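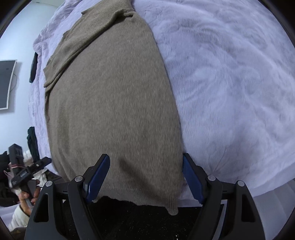

FOLD YOUR SWEATERS ON THE BED

My mother-in-law, Funmilayo Igwe, owned an ironing board, a folding table and a perfectly good kitchen counter, and she folded every sweater in that house on the bed. For years I thought this was just a habit of hers, like keeping rubber bands on the doorknob. Then I moved into a place with a tiny bedroom and no table to speak of, started doing it myself, and now I am the one making a case for it to anyone who will listen (and a few people who would plainly like to get on with their evening).

A knit does not behave like a shirt. A shirt has seams and a collar and something to say about where it wants to bend. A sweater just slumps. Lay one on a slick countertop and you spend your time chasing it, because every time you bring one side in, the other side comes along to see what's happening. On a blanket, and I mean a proper fuzzy one, the wool takes hold a little. You can turn a sleeve under and it will stay turned while you go find the other sleeve. You can leave one side rumpled and come back to it after the phone rings.

I know there are people who disagree. My neighbor Lalit Yadav is a hanger man and always will be. He has 237 hangers, a number I only know because he counted them before his last move and has brought it up ever since, and he maintains that a closet rod is the only honest way to store clothing. I've seen the shoulders on his cardigans. They have little points on them, like something is trying to get out. We have agreed to leave the subject alone until after dinner.

And then there are the folding boards. My sister bought me one, a Rornereo, with flaps that swing over one after the other, and for T-shirts I will admit it does a lovely job! But it wants every garment to be the same garment. It has no patience for a cowl neck or a heavy brown tunic that widens as it goes down, and that is most of what I wear between October and March. It lives behind the dresser now.

What I like best about the bed, though, is the pace. You can't really hurry. You spread the thing out, you smooth it with the flat of your hand, you find the pulled thread you meant to fix last winter and the elbow that has gone thin. I have caught more small holes that way than I ever did holding a sweater up to a window. Folding at a counter, I'm already thinking about supper. Folding on the bed I'm thinking about the sweater, and who gave it to me, and whether it has one more year in it.

I don't care much for the rules about thirds and halves. Fold it so it fits your drawer. If the hem comes out uneven, well, the drawer will close over it just the same, and you'll be wearing it by Thursday anyhow.

The one thing I would ask is that you make the bed first. Funmilayo was firm about that, blanket pulled up to the pillows before a single sock came out of the basket, and I used to roll my eyes at her. I do it now every time, and then I put the radio on and start with the heaviest one.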